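Visiting Hours at Callow

The notice from the Porura Institute had been precise. Guests of the November open day were to present themselves at the east door of the Callow building at 14:00, to wear the badge supplied, and to refrain from touching any surface within 4 feet of an operating station. I had been sent by the district office to observe and to submit a report of no more than 30 lines. I had never before written a report on a machine.

We were received in the lobby by a guide in a gray jacket, who read aloud the terms of admission and asked whether any of us wished to withdraw. A man near the back inquired about coffee. He was told that refreshments would follow the third station, and he remained.

The first station was closed. The second was a film, in which a representative of the Wekix company explained that 100 desks had been studied in offices of every size before the work began. The guide waited until the lights were restored and then led us down a corridor to the third.

It was a desk, or the top of one, and my first feeling was one of embarrassment, as though we had walked into the room of a colleague who had stepped out. The laptop was open. The mouse lay on its pad. One might have sat down and answered letters. 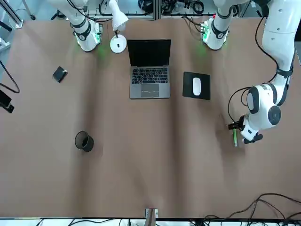

By L. Turunen
Staff Writer, Fiction

"The station is in session," the guide said. "Please keep your voices low."

The left arm was holding a green marker upright over the table, point down. The right reached to the tabletop on the far side of the lamp. Green lights shone at the base of each, and I noticed that we had all arranged ourselves so as not to stand in front of them, in the way one avoids stepping between two people who are talking.

A woman beside me asked what it intended to write.

"The present exercise concerns the placing of articles," the guide replied. "Writing is not included."

"But it has the marker."

"It does."

She considered this. I wrote it down, as it seemed the kind of exchange the district office would wish to have on record, and then I crossed it out, having used six of my lines on the lobby.

We were permitted ten minutes. I had expected to be impressed by speed or by strength, and I had prepared remarks on both subjects during the train ride. Neither was of any use to me. What held my attention was the black mesh cup, which stood apart on the left side of the table. It was a long way from the marker. I found that I was measuring the distance with my eyes, past the laptop and across the bare brown surface, and that the man who had asked about coffee was doing the same.

"Does it know that the cup is there?" he said.

The guide consulted a card. "That question is addressed in the printed materials."

He took a copy of the printed materials and did not open it. The arm began to move - so slowly that I doubted it at first - and the woman beside me took hold of my sleeve. I do not believe she was aware of it. I kept my arm still until the guide announced that our time had ended and that refreshments were now available in the adjoining room.

None of us went in directly. The guide repeated the announcement, a little louder, and held the door.

My report was submitted the next morning. It stated that the visit had been conducted in an orderly manner, that the terms of admission had been observed, and that a second visit was requested, at the convenience of the Institute, for a period longer than ten minutes.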